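Newsroom > Press Releases > Language and Usage

Dolard Language Center Opens Public Record of Everyday Apologies

Last updated: 2020-08-02

GIKTHORPE - The Dolard Language Center has opened its Record of Everyday Apologies to the public. The collection brings together 3000 short entries in which speakers of American English say they are sorry, or use the words of an apology for some other purpose. It can be read free of charge at the Center's reading room in Gikthorpe and through the Natora online catalog.

The Record was prepared over two years by the Center's usage staff, working with the Vergara Library. Entries were taken from letters, customer notices, voicemail messages and conversations submitted with the speakers' permission. Names and addresses have been removed. Each entry gives the wording as it was said or written, a short note on the setting, and one or more labels for what the phrase appears to be doing.

The staff settled on 38 labels. Some cover familiar ground, such as regret for harm done or for arriving late. Others describe uses that standard dictionaries treat only briefly. "Sorry" may ask a person to repeat a remark, clear a path through a crowded store, or introduce a refusal that the speaker has no plan to soften. The phrase "I'm sorry you feel that way" has a section of its own, with 74 entries, and the Center expects it to be among the most consulted parts of the collection.

The Center takes no position on which apologies are sincere. Its editors found early in the work that readers often disagreed about the same sentence, and that a reader who was told more about the setting would sometimes change sides. Where such disagreement was recorded, both readings are printed with the entry.

The written notices form the most uniform group. Businesses and public offices tend to apologize for "any inconvenience," a wording that leaves open whether there was any. Private letters vary a good deal more. Many delay the apology until the last paragraph - a few place it after the signature.

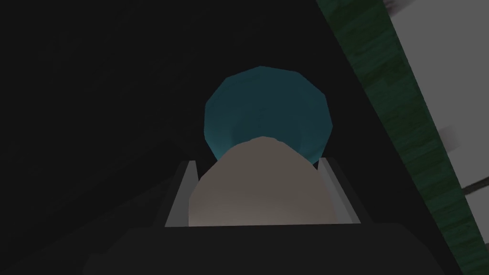
Teachers may copy up to 20 entries at a time for classroom use without written permission. Longer selections, and any use in a published work, require a request to the Center's permissions desk. Requests should list the entry numbers and state how the material will be used.

A printed guide to the labels will be available at the reading room from the end of August. It includes an index of phrases and a short essay on the older sense of "apology" as a formal defense, a meaning that survives mainly in book titles.

The Center will continue to accept new entries. Submissions should include the full wording and a brief account of the setting, along with the consent of the person quoted. Recordings are accepted if a written copy is supplied with them. Forms may be collected at the Vergara Library or requested by mail from the Dolard Language Center, Usage Department, Gikthorpe.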